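5 Nov 2022, knot tying, tissue bench

Saturday session, so the building was quiet and the network share was fast for once. Goal was to fill out the two-handed tying set for Fustura before the next training run.

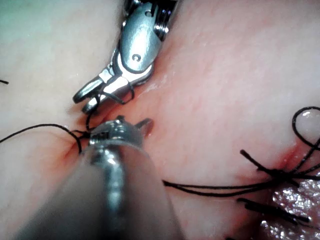 Got 41 episodes recorded. Of those, 6 are going in the reject folder: four dropped tails and two where I clutched in the middle of a throw and the arm poses jump. I kept everything else, including the ugly ones. Last time we cleaned too hard and the policy had no idea what to do with a thread that wasn't where it expected.

Protocol, for whoever runs the next batch:

- Start recording before the thread is wrapped on the upper jaws. In the June set most episodes start with the loop already made, and the model never learned to make one.
- Black suture only. The pale tissue gives good contrast and the thread mask comes out clean without hand fixing.
- Leave earlier knots in place and work next to them. The cut tails and spare strands confuse the thread tracker, and I want them in the data for exactly that.
- Stop when both tails are snug. Don't record the cut in the same episode. Cutting gets its own label and its own folder.

Labels are the same as before: reach, wrap, grab tail, pull through, tighten. I added one called "fumble" for when the jaws close on nothing. Please use it. If you stretch "grab tail" over three failed tries, the segment lengths go all over the place and the sampler in Kokavano picks mostly from the failures.

Problems today:

The wrist camera loses focus on anything very close, so when the lower shaft comes up near the lens it turns into a big gray blur. The tip stays sharp enough to label from. I tried backing the camera off and the thread got too thin in the downsized images, so I put it back where it was. Leaving it alone for now.

Glare is the other one. Wet spots on the tissue throw small white highlights, and the jaw tips do the same thing. The tip detector from Fang jumped onto a highlight in several episodes. Turning the light down helped the detector but made the folds in the tissue hard to see, and I was placing bites badly. Went back to the normal setting and marked the bad frames by hand - slow, but it gets done.

Clock offset between the arm log and the video was fine at the start and had drifted by 2 frames by the end of the session. I restarted the logger and it went away. The later episodes need a shift before they get merged. I wrote the episode numbers on the sheet taped to the console.

On size: Tilline says the set is worth training on at 2000 labeled segments. We are short of that even with today added. I'd still like to do a small run early, just wrap and grab tail, to see if the messier starts make any difference. If they don't, there is no point recording more of them.

Next session:

- left-hand lead throws, we have almost none
- shorter tails
- bites closer to the existing knots
- check whether the foot pedal is sticking or whether that's me

Labeled the first part of the batch before leaving. The rest is in the to-do folder, unsorted. Raw video is copied to both drives, and the arm logs are only on the console machine so far - don't wipe it.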